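Bamboo steamer

A bamboo steamer is a round, shallow cooking vessel used to cook food in the vapor of boiling water. It is made of one or more baskets with slatted floors and usually a lid, and it is set over a wok, a pot or a pan of simmering water. The form is most closely tied to Chinese cooking, where it is used for buns, dumplings, fish, rice dishes and vegetables, and it is found in much of East and Southeast Asia. It is also sold widely in Europe and the Americas as a household item.

Construction

The wall of a bamboo steamer is built from long strips split from the cane, shaved thin and bent into a hoop. Several layers are nested together so that the wall resists warping. The joint is laced with a narrow strip of bamboo or rattan, pinned with bamboo pegs, or in cheaper goods stapled or wired. The floor is a set of flat slats held parallel by cross pieces underneath, with gaps that let the steam rise. The lid is normally woven in two layers. Some of the moisture passes out through the weave, so less water drips back onto the food than from a metal lid.

Baskets of the same diameter are made to stack. A short ledge or an inner hoop keeps each tier seated on the one beneath it. Household steamers most often have two tiers, while restaurants may stack many more.

Banded steamers

The edges of the wall take the most wear, from stacking, from being lifted while hot and from contact with the pan. Makers protect them in different ways. Stainless steel bands are common in restaurant goods. Others have a plastic band around the rim, the base or both. Colored bands also allow a kitchen to tell sizes or sets apart. The workshop of Prys Griffiths, which sold steamers under the name Juron, used one color for each diameter. The competing Veltetti line kept to plain bamboo and advertised the laced joint as its main feature.

Plastic bands should be kept away from an open flame. A steamer that sits inside a wok can have its lower edge scorched if the water boils off, and a band at the base will usually soften before the bamboo chars.

Sizes

Small baskets, 135 mm across, are used for single servings of dumplings and often go to the table as serving dishes. A common home size is 200 mm, which fits many saucepans with the help of a steaming ring. Larger baskets, such as the 318 mm model once listed by Urrutia, are meant for woks and for whole fish.

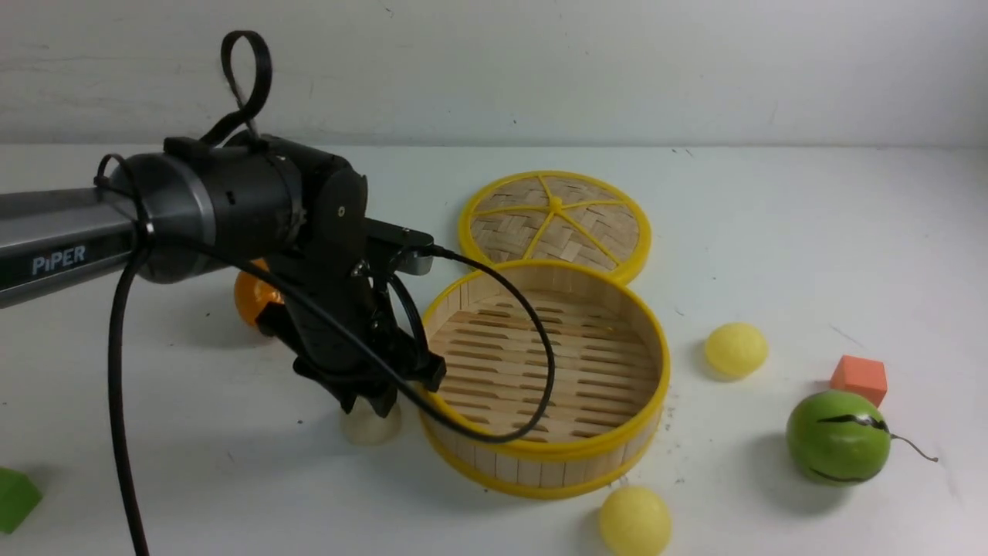
Use

A new steamer is rinsed and steamed empty before the first use, which removes dust and lessens the smell of raw bamboo. The water should stay below the floor of the lowest basket. Food is seldom placed directly on the slats. Cabbage or lettuce leaves, perforated paper, cotton cloth or a heatproof plate are the usual liners. Buns are given room to swell, and foods that take longest go in the bottom tier, where the steam is strongest. Small dumplings with a thin wrapper may need up to 15 minutes, depending on the filling and the number of tiers.

Care and storage

Bamboo absorbs soap, so steamers are generally washed in hot water with a soft brush and little or no detergent. Dishwashers tend to loosen the joint and split the slats. After washing, the baskets are stood on edge in moving air until dry all the way through. Mold is the most frequent cause of discarding, and it usually begins between the layers of the wall, where it is hard to reach. Light surface mold can be scrubbed off with vinegar and the basket steamed again.

Loose slats can be pushed back and pegged. In his repair notes for Jesetti, Maximiliano Cáceres recommends soaking the replacement strip overnight before bending it and letting it dry in place before the peg is trimmed.

See also: Idli steamer; Rice cooker; Steaming; Wok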